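Vestari Institute of Early Education
Handout 4: Arranging a Play Kitchen
Instructor: Gervasio Huenchumán
Mon 28 February

Students should read this handout before the practical session and bring it with them. It covers the selection and placement of toy cookware and play food on a shared table.

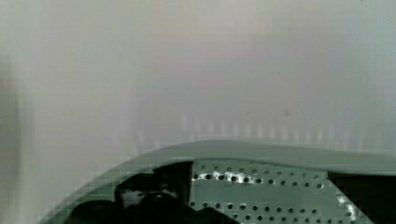
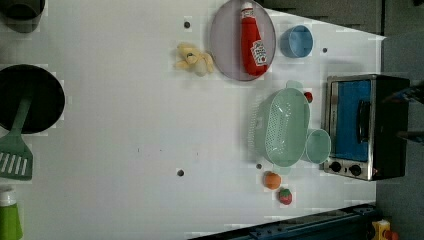
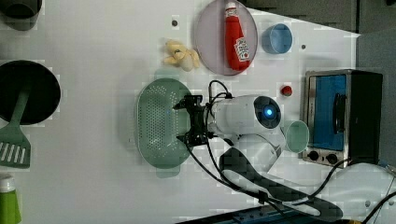
*Fig. 1–3. Play kitchen materials. The second and third views show the white tabletop with the plate, the ketchup bottle and the colander.*

## 4.1 Grouping by use

Materials are grouped according to the task they suggest. A spatula is stored in its pan, and a bottle may be laid on a plate to suggest serving. Food items need not be sorted by kind. In the second view, the orange fruit and the strawberry lie near the colander — a placement that invites a child to pretend to wash them.

## 4.2 Large items

A toy oven occupies one side of the table and should remain there for the whole session. Children return to it often, and moving it interrupts their play. Its door must have space to open.

## 4.3 Soft toys

One plush toy per table is permitted. It commonly becomes the guest at the meal.

## Assignment

Draw a plan of a play kitchen table and label each item with the task it supports. Add a paragraph of no more than 225 words explaining one placement. The assignment is worth 50 points. Submit plans to Uriel Escobar in the Musmont Room before the next lecture.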